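Jolimine Weddings
Venue walkthrough checklist: Tendwood Barn
Completed 2023-09-20
Booking: ceremony and reception, 107 day guests, 176 in the evening

Marks used: OK, FIX (venue to sort before the day), ASK (waiting on an answer).

1. Arrival and parking
Sign at road junction: FIX. Faces the wrong way if you come from the Ukby side. Most guests will.
Main lot surface: OK
Overflow field: ASK. Soft along the hedge. Venue says it can be closed off if it rains the week before.
Lighting from lot to door: FIX. Two lamps out, both on the left of the path.
Space for coach to turn: OK, with no cars parked by the gate.

2. Ceremony room
Aisle width: OK. 2 people side by side with room for a full dress.
Floor: OK. One raised board near the back row. Taped for now.
Fire exits: OK. Both open freely. Keep the flower stands out of the right-hand one.
Candles: ASK. Allowed in glass only. Need this in writing.
Photographer position: OK behind the registrar's table. No flash during the vows, couple's request.
Window light: good until mid afternoon, then strong sun on the left side. Ceremony time should stay as booked. 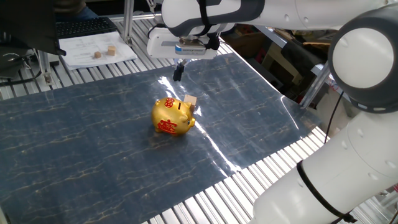
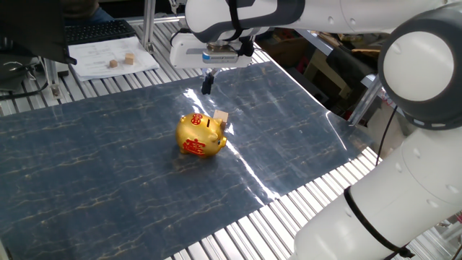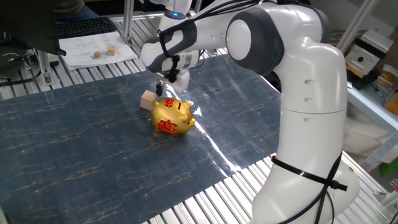 3. Dining room
Tables and chairs: OK. Wobble on three of the round tables, venue to swap feet.
Walkway between tables: FIX. Too tight by the kitchen door on the current plan. Move table nine toward the wall.
Power for DJ: OK. Separate circuit from the catering.
Cables across floor: need covers at the bar end. Morais Sound to bring their own.
Hanging flowers: beam hooks checked by venue in February. I asked for a copy of the record and haven't had it yet.
Cake table: away from the radiator please. It was right next to it at the last event.

4. Kitchen and bar
Extinguisher and blanket: OK, in date.
Hand wash sink: OK
Glass storage: OK. Venue holds 700 glasses of mixed types, enough without hire.
Allergy list: caterer to post it on the kitchen door as well as carry it.

5. Outside
Terrace steps: FIX. Handrail loose at the bottom. This one has to be done before any guests are on site.
Pond: fence is fine, gate latch stiff. Small children are coming so the gate stays shut all day, including for portraits.
Group photo spot: OK on the lawn below the terrace. Wet weather spot is the cart shed, more than enough depth for the family groups but not for everyone at once.
Sparklers: ASK. Buckets of sand if yes.

6. Restrooms and access
Ramp at side door: OK
Accessible restroom: being used to store highchairs. Clear it.
Baby changing: OK

Second visit needed for the handrail, lamps and table plan. Anything marked ASK goes to the venue office by email, with the booking name in the subject line.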